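4.2 Trying the Trilska kit on soft goods

So we spent most of April with the Trilska hand-held gripper kit, and I have opinions. The pitch from Thiele is simple enough: two grippers, one in each hand, and you do the chore yourself while they record. Setup took us 20 minutes once Jana Böttcher had worked out the cabling (the printed guide skips a page, I'm pretty sure). We picked cloth in a mesh bag as our main task, mostly to be mean to it.

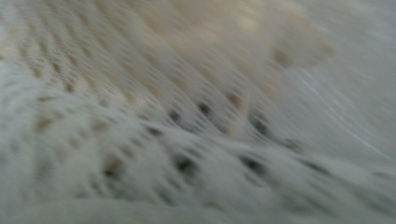 Mesh is rough on any tracking that leans on visual features. The holes all look alike, and when your wrist moves fast everything smears. We saw tracking drop out on 7 of our takes, and every one of those had the gripper close to the fabric. Slowing down helped a lot! Ewurabena Dankwa got into the habit of pausing before each grasp, and I copied her after my second bad afternoon.

The table layout stayed the same for the whole review: a woven basket off to the left, the bag and the cloth in the middle, the operator standing at the near side. The cables hang down from the grippers, and I'd really like a longer pair, or a clip of some kind at the elbow.

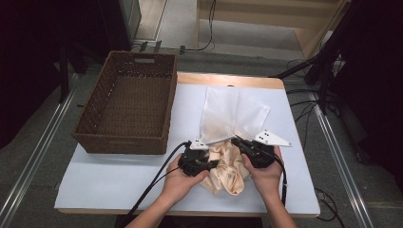 Figure 5. Two-handed work with the Trilska grippers: beige cloth in front of the hands, mesh bag behind it, basket at left.

On to the fingers themselves. The pads are flat and squared off at the tip, and I liked them more than I thought I would. They're wide enough to take hold of a fold without fishing for it, though near a zipper you do have to watch your angle.
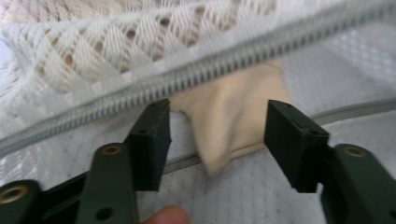

Zippers were the hardest part for all of us. Jana found it easier to give one hand the bag and let the other go after the cloth, and we kept that split for the Corngate comparison in Section 5. I'd still want a narrower pad as an option. Thiele told us one is planned, but it wasn't in our box as of December 2023.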